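Section 3: Setting Up Your First Night Out

Welcome to Dakum, the night-out planner for Dondthorpe! You're going to have a great time with this one – the bar listings alone could keep you busy until December.

1. Open the app and choose Dondthorpe as your home area. All 133 listed bars, clubs and late cafes load onto the map.

2. Tap Mood and pick up to 3 tags. Dance Floor, Quiet Corner and Drag Night are all great places to begin (we love Drag Night!).

3. Tap Build Route. Dakum lines up your stops in walking order, starting with whichever opens first.

4. Drag any stop up or down to change the order. Hold your finger on a stop to lock it in place.

Note: Happy hour times come from the bars themselves. A clock symbol means the time hasn't been confirmed in the past 14 days, so give them a quick call.

5. Tap Invite to share the route. A group can hold up to 14 people, and everybody gets to vote on the last stop.

Caution: Leaving a group deletes your votes. Use Pause if you're only heading home early. 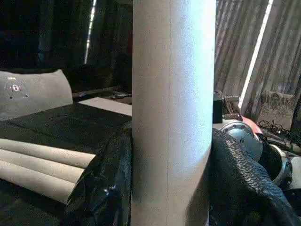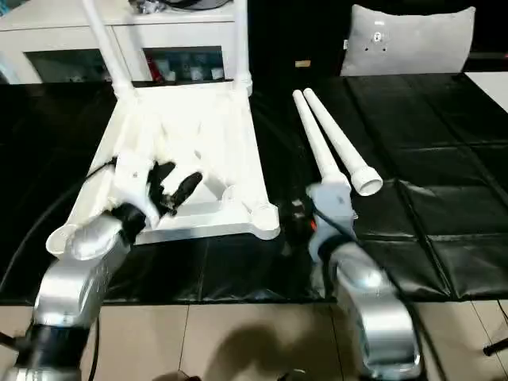 6. Turn on Ride Home before you go out. Pick Hakim or Millik as your pickup point – Millik is closer to the clubs, and Hakim has a covered waiting area.

7. Tap Start Night and off you go! To add a stop along the way, tap the plus sign at the bottom of the map.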